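The Window Seat

So my aunt left me the clock. My cousins got the house on the lake and the good car and the boat with the striped awning, and I got a clock that had quit running before I was born. I drove nine hours with it belted into the passenger seat like a kid, and I talked to it the whole way, if you want to know what kind of June I was having.

It was a Bachmann, or that's what the dial said in curly little letters. I'd grown up under that clock. Every summer they parked me on the window seat in my aunt's front hall with a library book and told me to stay out from underfoot, and I'd look up at those hands stuck at twenty past four and feel very fancy, like I lived someplace time couldn't get into. (I was eight. I had read exactly one book with a castle in it.)

Anyway, I got it home to Prurnamura, carried it up two flights, and on the very last stair I caught the corner on the railing. You know the sound. It's a small sound, really! The glass came out of the door in pieces, all down the stairwell, and my downstairs neighbor opened her door, looked at me, looked at the glass, and went and got her broom without a word. I still owe her a pie.

I cried, I'll admit it. Then I ate a sleeve of crackers and looked up clock people.

The first place wanted 400 dollars just to open the case. The second place was called Grandent and it turned out to do mostly dentures, so that was a short call. The third was a shop on the wrong side of the river named Roltia, and the man who picked up said, "Is it ticking?" and I said no, and he said, "Do you want it to?"

Well, I had to sit down. I'd never once thought about it! I said could I call him back, and he said he closed at five, and hung up.

I took the 32 bus over there that same afternoon with the clock in my lap, wrapped in a beach towel. A little boy across the aisle asked me what was in the towel. I said a clock, and he asked what time it was, and I told him twenty past four. He nodded like that was useful.

The shop was narrow and smelled of oil and somebody's soup. The man was older than he sounded, with his glasses pushed up in his hair and another pair on his nose. He unwrapped the towel the way you'd unwrap a baby, and he didn't say one thing about the broken door, just ran his thumb along the empty groove where the glass had been and hummed.

"My aunt never had it fixed," I told him. "She said it was restful."

"It's dirty, is all," he said. "Twenty minutes. Maybe a new spring."

All those summers, and it was dirt. I thought about her walking past it every morning with her coffee, my aunt who ironed her dish towels, who could not stand a crooked lampshade. She could have fixed it any time she wanted. She must've known that.

He went in the back and rummaged around for a long while, and then he came out and set something down on the pale table between us, so quietly that I had to lean over to be sure it was there.

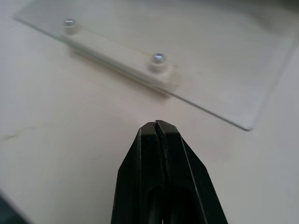

The new pane.

"Go on, pick it up," he said. "Hold it by the edges."

I did. It hardly seemed like anything. I held it up in front of the dial and my own face swam across the numbers, and for a second I looked so much like her that I nearly dropped it, which would've been two panes in one day.

"So," he said. "The spring."

I thought about the hall, and the library book, and how quiet it was when everybody went down to the lake without me. I thought about my apartment with the refrigerator humming all night long.

"What does it sound like?" I asked him. "When it goes?"

He pulled one pair of glasses down and pushed the other pair up, and he reached over to a shelf where another old Bachmann was sitting with its back off, and gave the pendulum a push with one finger. We stood there and listened to it. His soup boiled over in the back and he let it.

"Okay," I said. "But leave it at twenty past four till I get it home."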